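Skemitthorpe cell: progress report to Ghanem
May 19, 2018
Prepared by Hafþór Þórarinsdóttir, Notetti

Fault on the processor step

The arm stopped on overload 21 times in 700 trial runs, always while lowering a processor into the socket. On two of those runs it kept pushing after the stop signal and bent socket pins. No one was hurt. Two motherboards were scrapped.

We traced the late stop to a force limit that went back to its default whenever the controller restarted. The limit is now written again at the start of each run. Memory and hard drive steps were not affected. Trials have restarted at reduced speed, with the spare processor, memory module and drive held in the fixture tray to the left of the open tower.

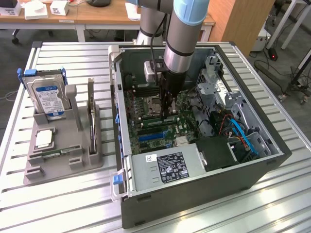 Costs and next steps

Repairs and replacement boards came to 3,784 pounds, met from the Skerkitz contingency. We will run for 72 hours without an overload before going back to full speed. The final trials stay planned for August.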